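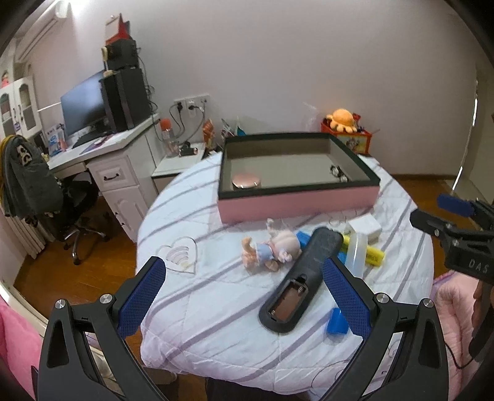 Handheld grippers for demo collection – stock pads or Skestelier pads?

slowhinge
I've got two handheld grippers, left and right hand, wrist cameras on both, and I keep reading that the first thing you should do is throw out the pads and buy the Skestelier ones. 160 for a set of four. Their page says they "transform" grasp success on household items. No numbers, no list of which items. Has anyone run them against blue textured pads like mine on ordinary clutter? I mean a remote, a highlighter, a small doll, stuff on a quilted tablecloth. I don't care how it does on a foam cube.

pm_tamale
Bought them in September. They're grippier. Whether that's worth 160 is a different question. On thin things lying flat they made no difference I could measure.

torque_and_toast
They do make a difference. I did 50 pickups per pad set, same objects, and dropped fewer with the Skesteliers. Highlighters and anything glossy especially.

slowhinge
How many fewer? And did you do all the stock ones first and then all the Skesteliers? By pickup 51 you've had a lot of practice.

torque_and_toast
Stock first, yes. I take the point about practice but I'd been using the thing for months already. Didn't write the drops down separately, it was clear enough by feel.

slowhinge
Then I'm going to put that in the "maybe" pile. No offense meant.

Drustgate_user
If you're on a cloth surface the pads are the wrong thing to worry about. What gets me is the fabric. You come down on something flat, the tips pinch a fold of tablecloth along with it, and now your demo is of somebody lifting a tablecloth. A grippier pad makes that worse. Try it on a quilted one, with the seams, and then on a bare table.

pm_tamale
Seconding this. Same with a remote lying face down with the battery door off. The tip wants to go into the open compartment and catch a spring. I lost most of an evening to that before I started going in from the sides.

slowhinge
OK that matches what I see. Side grasp on a remote is fine with what I have.

kettle9
Can I ask the dumb question – why not skip all this and get a Tedent arm with the parallel jaw? 2,985 and it comes with its own controller. You'd be collecting on the same hardware you're going to run on.

torque_and_toast
Because teleoperating an arm around a cluttered bedroom table is miserable. I've used the Tedent. It's slow, and I got maybe a third of the demos per hour that I get by hand.

kettle9
Mine are slower too but I throw away almost none of them. How many of your handheld ones survive filtering?

torque_and_toast
Most.

slowhinge
"Most" again. Does anyone in this thread keep a spreadsheet?

Drustgate_user
I do. 60 handheld demos with two grippers, last batch. The ones I cut were nearly all tracking loss when I turned toward a blank wall, or one gripper getting in the way of the other one's camera. Not one was cut for pad slip. That's with stock pads and the Drustgate recorder, so your setup may differ.

pm_tamale
The second gripper blocking the view is a real problem and I don't see it mentioned in any of the reviews. Wide lens or no, if both hands are over the same pile the pads cover the small stuff right when you need to see it.

slowhinge
Yes. My right jaw hides whatever is next to the thing I'm picking up. No pad is going to fix that.

kettle9
Tamuno sells a narrower fingertip. Haven't tried it. Looks like it would flex.

Drustgate_user
It flexes. Fine for caps and small boxes, bad on anything long, because the object swings. I went back.

slowhinge
Plan for now: keep the stock pads, alternate sets if somebody lends me the Skesteliers, and log every drop by object. Same table, cloth on and cloth off. If torque_and_toast is right it should show up on the highlighter first.

torque_and_toast
You can borrow mine, I've got a spare set. PM me. But run the glossy stuff too, don't just do the remote fifty times and call it a tie.

slowhinge
Deal. PM sent. Glossy stuff goes on the list.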